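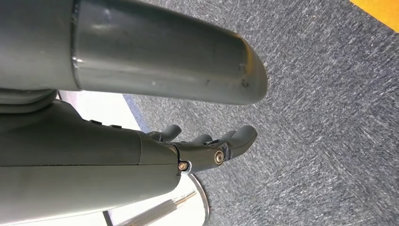
Wrist camera view: arm tube, open hand, carpet.

16 September 2020

We are at 900 demonstrations for the Pimeo set. Ravindra Singhal and I split them into 9 batches, and I went through batch 4 this morning. The arm's own tube takes up much of the upper half of the view in this pose. I had planned to mask it. Boris Kadrić argued for leaving it in, and I now agree – the policy gets joint angles anyway, and a mask that drifts by a few pixels is worse than a tube.

Start poses are a bigger problem. Too many episodes begin with the hand in the same spot, so from batch 5 on the operator moves the arm to a random pose before recording. Fingers open, nothing held. Episodes where the operator hesitates stay in, tagged. Retraining starts once Shiela Samonte has checked the tags.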